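Ziretti Sestari Ceiling Light for Hallways and Stair Landings

Home > Lighting > Ceiling > Corridor series

Sestari is a flat ceiling light made for long and narrow spaces: hallways, landings, passages between rooms. It gives an even light without a visible bulb, and the dark border makes a clear line against a white ceiling.

The light comes in three shapes, so one corridor can be equipped from the same series. Many customers take the long model for the place where people enter, the short one for the middle and the square one for the end, where the hall usually becomes narrow. You may also use only one shape along the whole length.

Sizes
Sestari Long: length 875 mm
Sestari Short: length 438 mm
Sestari Square: side 200 mm

Border: dark
Light color: warm white or neutral white, please choose when you order
Guarantee: 2 years
In the box: light, mounting plate, screws for wood, paper template for drilling
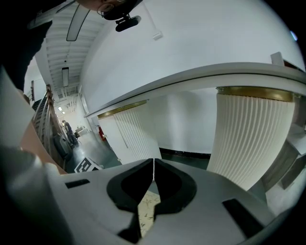
Hallway with rectangular ceiling lights, a small square light near the far end, and a wooden stair railing on the left.

Ceilings with panels or beams

On a ribbed ceiling the mounting plate must lie on a flat part or go across two ribs. Please measure the distance between the ribs before you order — the Square model is small and will not always reach from one to the next. For this case we sell a separate bridge plate, which can be painted in the color of the ceiling.

The lights do not need to follow the direction of the ribs. The plate has curved slots, and you can turn the light a little after the screws are in, before you tighten them.

Hallways with a staircase

Where the stairs open to the hall, put the first light so that it shines also on the top step. A light placed too far behind the railing will throw the shadow of the balusters on the steps. If you are not sure about the position, send us a simple drawing with measurements and Triin Pärn from our planning desk will answer you with a proposal. This service is free for orders of three lights or more.

Connection

The work on the electric line must be done by a qualified electrician. All three models can be connected to one switch, or to one switch at each end of the hall. A dimmer is possible only with the Brolard control unit, sold separately.

Cleaning

Switch off the light and wait until it is cool. Wipe the panel with a soft cloth and a little water. Do not use alcohol, it makes the surface cloudy.

Delivery

The Long model is sent in its own carton and can arrive one day later than the other parts of your order.

Page updated September 24, 2021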